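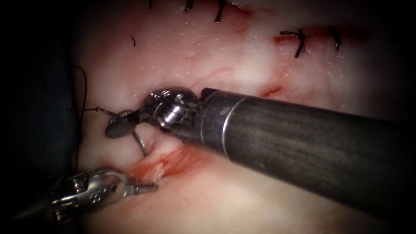
Trudoretti Suture Bench Kit: my notes for anyone thinking of buying

I run the robotic skills room at Wemness, and we've had the Trudoretti kit on trial since November. People keep writing to ask me if it's worth the money, so I'm putting it all in one spot (last updated 19 April 2021).

What you get

The kit is made by Fillolmont and comes with a clamp-down tray, 20 tissue pads, a bottle of red fluid and a setup card. You bring your own instruments and thread. It's $1900 for the whole box, and a refill pack of pads is $500, which made me wince a little!

How the pads handle

I love these pads. They have a nice wet shine under the light, and there's enough room to put one cut next to another, so you can finish a row of knots and move right over to the next line without swapping anything out. Black thread shows up great against the pale surface, and when I'm hunting for a tail I really appreciate that. The red fluid does smear once you get going (go easy with the bottle, you need way less than the card says), and little snips of thread stick to the surface, so keep a spare grasper handy for picking them up.
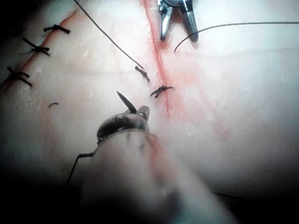

Compared with the Abera pads

We used Abera for years. Those are cheaper and they store better, but they tear if you pull a knot up too fast. The Trudoretti ones forgive a lot more, especially with beginners. My gripe is the tray, because the left clamp works itself open and I end up tightening it between runs.

Ordering

Lead time was 20 days for us, and refills ship separately from the tray. Ask for the short setup card, the long one is a slog.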